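Gripper Trials, September: Markers, a Cup and Two Arms

Welcome to the gallery from our September gripper trials! We spent the month comparing finger sets and controllers on a two-arm table, first in simulation and then on the real bench, and we had a great time doing it. The task was one we keep coming back to: each arm holds a marker, there is a small cup between them, and both markers have to end up in the cup without the arms getting in each other's way. It sounds easy until you try it with a controller you only installed that morning.

Everything starts in the simulator. Carola Sauerland built the table for us in Loltari, and she was very patient with our requests (move the cup, move it back, make the fingers shorter, no, longer again). We ran 600 trials per controller there before touching any hardware. The two controllers were Lurnon, our old standby, and Queiroz, which plans for both arms together.
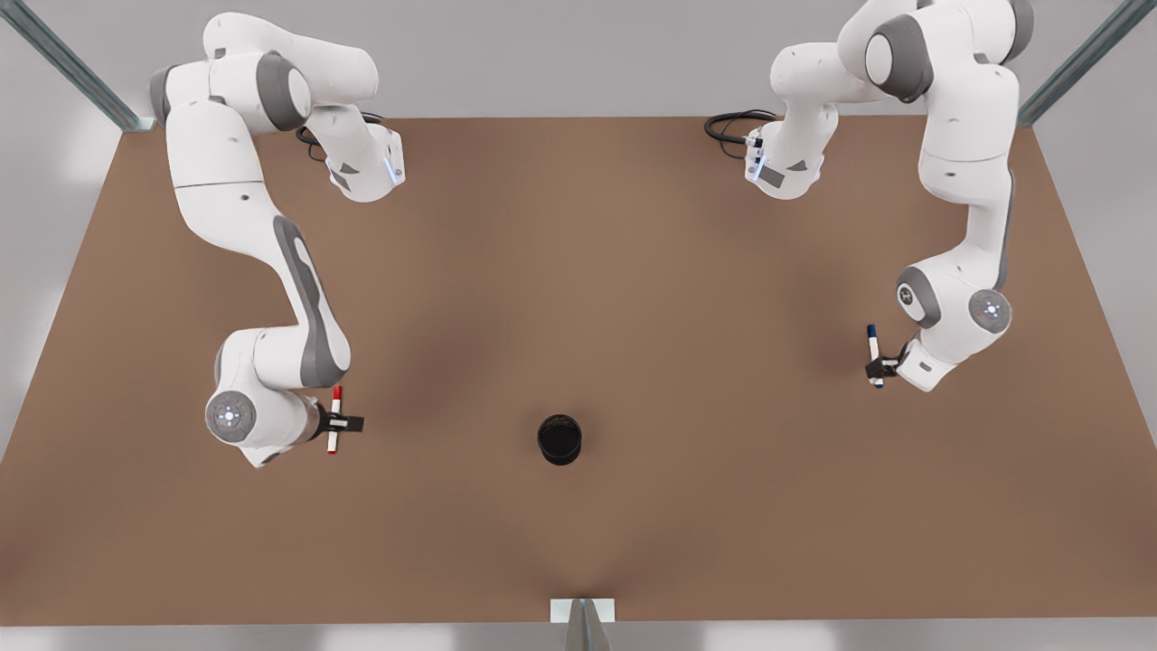
What surprised us most was how much the starting grip matters. A marker that leans a little in the fingers can still go in, but the controller has to know about the lean and correct for it on the way down. Lurnon treats the marker as perfectly upright and hopes for the best. Queiroz takes the tilt from the camera and turns the wrist to match, and watching it do that for the first time got a cheer out of everybody in the room!

The second thing was taking turns. With one cup and two arms, somebody has to go first. Lurnon uses a fixed order, right arm and then left, so the left arm spends a lot of time just hanging there. Queiroz lets whichever arm is closer go ahead, and the other one starts moving while the first is still backing out. It looks a bit rude, but it saves time on every run.

Then there were the fingers. We tried plain flat pads, pads with a shallow groove, and the soft Trundirero pads that Eckhard Fröhlich had been talking up since spring. The grooved ones won for markers, easily. The soft pads are lovely on odd shapes, but a thin round barrel can roll in them when the tip touches the rim of the cup. Eckhard would like it noted that he still believes in them, and he has a box of spoons ready for the next round.

On the bench we had time for only 46 runs with each controller, all with grooved pads and the overhead camera set to 30 frames per second. The order of finish was the same as in simulation, which made Carola very happy - her friction numbers had been argued over for weeks.

Next up we want to try a narrower cup and a wrist camera on each arm. If you have run something similar with two arms, write to us and tell us which pads you used. We love hearing about other people's fingers!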